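Drola Room Service Package, two months in

I run a small guesthouse, 14 rooms, and I hate picking up other people's laundry. So I signed up for Drola's tidying package, a humanoid with two five-fingered hands that collects stray clothes and linens before the cleaners go in. The base plan is $1,060 a month. With the wrist cameras it's $2,109, and the sales rep will let you know which one serious people buy.

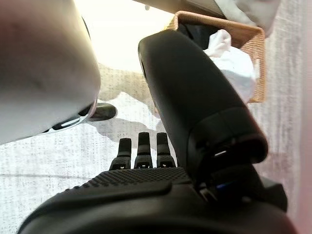 Setup took most of a morning. The manual was written for someone who already owns one. Each room has to be taught separately, including the ones that are identical to the room next door, and Drola bills for the teaching.

Once it knows a room, it's decent. Shirts and towels are its best subject. Socks it regards as a philosophical problem.
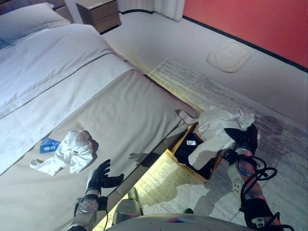
Speed is another matter. My best time for a full pickup is 17 minutes, and my sister can do it in two while complaining about her knees. Then again, my sister won't work at 5 a.m.
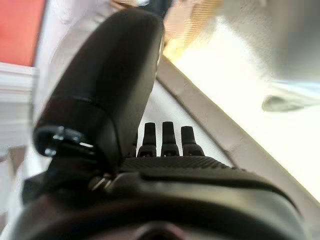

The thumb and fingertips, up close.

The hands are the part I'd pay for again. I tried the Zindeck rental last March, with its two-prong claws, and it picked up a pillowcase like it was evidence. The Drola bunches cloth up and hangs on to it.
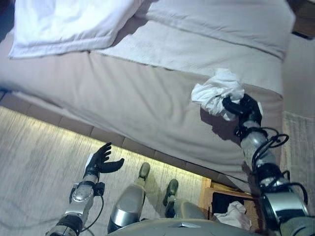

Marla Cerkach
Innkeeper and reviewer

Support answers email within a day, usually with a link to the manual. Cables are my other gripe: they loop off the arms, and I worry about every lamp.

Three stars. I've renewed the base plan through summer.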